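Friday, late. Back from the county board meeting and my feet are killing me! It was supposed to be a quick vote on the Gerkum library branch, but almost 15 people signed up to speak, so of course it ran long - I got my two minutes somewhere after nine.

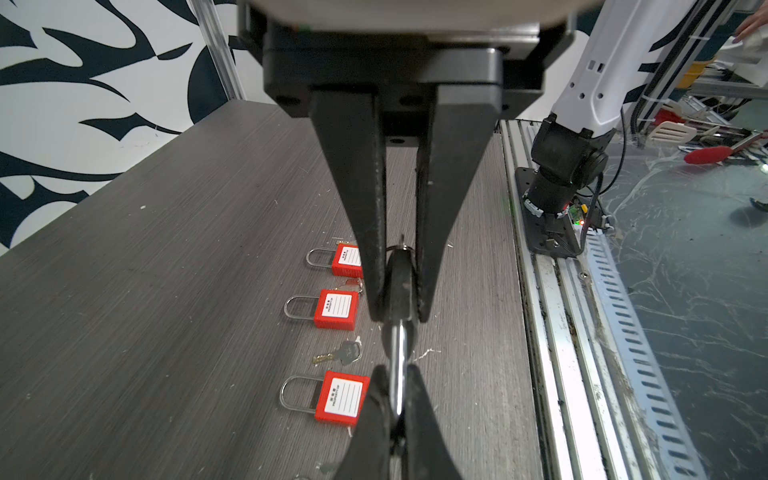 Manuela Greco was up right before me and talked about her grandmother teaching reading classes in that building (I teared up a little). Board put it off till June. Ugh. I'm calling Senyo Laryea's office in the morning.

Recent entries
Potluck on Fukden Street
My first ward meeting
Yard signs, again

We use cookies to keep this diary running. OK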